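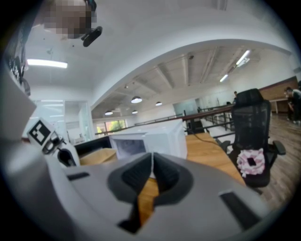

Gripper body, fingers and marker mount, microwave table beyond.

Hand-held gripper cell, microwave station
Checklist and comments, October
Checked by: Adesuwa Nwachukwu
Copy to: Aurelio Cordero

1. Finger gap clear, nothing caught between the tips. OK.

2. Marker mount tight. OK by hand. Greltine says the joint holds for 1000 door cycles. I'd like to see their log, and I've asked Jintana Khunthong to put our own count on the sheet.

3. Marker cubes flat and readable. OK, though "readable" needs a definition. Mine is that the tracker picks them up 3 times in a row. 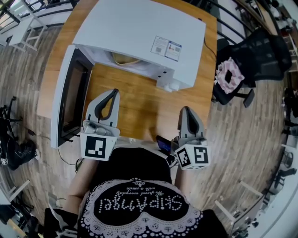 Item 4, door open, both grippers over the near side of the table.

4. Door swing clear of hands and grippers. Pass with comment. The Bustcombe procedure says to keep the swing area free and gives no distance. I used 200 mm.

5. Finger pads. Not signed. The last sheet says "like new" after some 58 sessions, and I don't believe it. Pull both
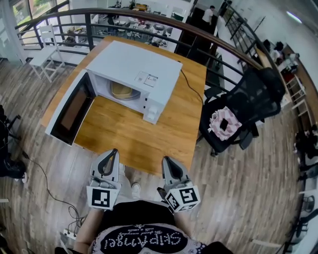
sets and compare them with the spares before anyone writes that again.

6. Cables on floor and table. Open. Tape or cover the floor run. "People know it's there" was the comment last time and I'm not accepting it.

7. Microwave stays put when the door is pulled. Not tested. Eulalia Vergara to repeat with the grippers at 4:00.

Recheck 5, 6 and 7 before next use.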